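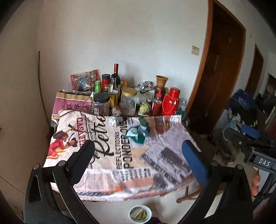

4.2 Packaging and resale price of small silver issues

The second part of our analysis concerns the packaging in which the coins were sold. In the earlier literature on modern commemorative coins, packaging is usually treated as a minor matter, and the price is explained by metal content, mintage and grade. For the collectors in our sample this view is too narrow. Many of them buy a coin with a licensed or popular theme as a gift, and they pay attention to the box and the certificate at least as much as to the surface of the coin itself.

We used the listings of two resale platforms, Clirnix and Travico. After removal of duplicates and of lots containing more than one coin, 2,173 completed sales remained. Of these, 1,256 were described by the seller as complete, which means that the original box, the capsule and the certificate were all included. The remaining sales lacked one or more of these parts, or the seller did not mention them. We decided to put the last group together with the incomplete sales, although a part of them was probably complete. This decision makes our estimate of the packaging effect more cautious.

The dependent variable is the logarithm of the final price without shipping. The control variables are the weight of fine silver, the declared mintage, the finish (proof or uncirculated), the month of sale and the platform. We did not include the grade given by a grading service, as only 49 coins in the sample were graded and they were sold almost entirely on Travico. They are examined separately in Section 4.4.

Figure 4. Table with a newspaper-print cloth against an off-white wall.

The coefficient for complete packaging is positive and significant in all four specifications. It becomes smaller when the theme of the coin is added, which suggests that sellers of popular themes keep the box more often. For the Huenchumán series, whose boxes are made of thin card, the effect is weak. For the Hakix series, which was delivered in a lacquered case with a numbered plate, it is the strongest of all series we studied. It is also the only series where the case alone, without any coin, was offered regularly.

One could object that complete packaging is only a sign of careful storage, and that buyers in fact pay for the better condition of the coin. We can answer this objection only in part. When we restrict the sample to coins whose listing mentions no spots, scratches or toning, the coefficient is reduced but it does not disappear. A full answer would require a physical inspection of the coins, and this was outside of our possibilities.

The effect of mintage is less clear. Issues with a declared mintage under 600 pieces reached higher prices on Clirnix, but on Travico the difference was small and changed its sign in June. We think that the buyers on Travico, where auctions close on Thursday evening, compare mainly the running bids and read the technical data less carefully. The data do not allow us to test this explanation directly, and we return to it in the discussion of auction timing in Section 5.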